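Remo Egger keeps his trial diary in the kitchen drawer with the takeaway menus and the spare batteries, and when I come by for tea he has to dig for it. It's a slim thing with a grey cover, seven lines to a page, and every evening since September he has filled one in: how he slept, how sore the knee was, whether he managed the stairs down to the laundry without holding the rail (he mostly cheats, he tells me, and writes that down too).

He is one of 476 people in the Pisholm study, which is asking whether a home exercise program, done slowly and with a fair bit of grumbling, can ease the ache of an arthritic knee as well as regular visits to a physiotherapist. People were sorted into two groups by computer. Remo had his heart set on the clinic, partly for the company, and got the living room floor instead.

"I sulked for a week," he says, pouring. "Then I moved the coffee table."

What I hadn't appreciated, before I started spending my mornings with trial people, is how much of the work is telephoning. The nurses at the Kerura clinic ring everyone on their list, and they'll happily hear all about the grandkids and the tomatoes before they get around to the pain score, which runs from zero to ten and which nearly everybody wants to answer with a half. 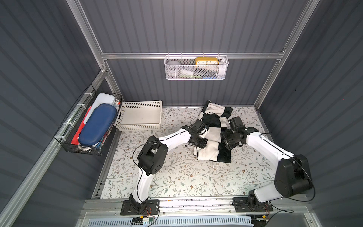
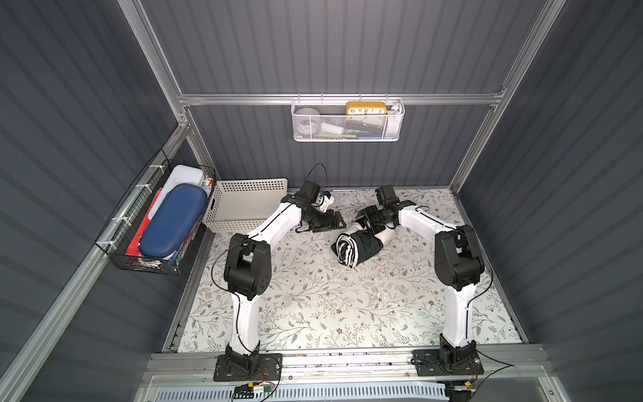
Remo's own number was a seven when he signed the consent form. He won't tell me what it is now, as he's been asked not to compare notes and he takes that very seriously! He has 19 pages of the diary left to fill, and a new pair of runners by the back door, still in their box, that he's saving for the coast path once the weather warms up.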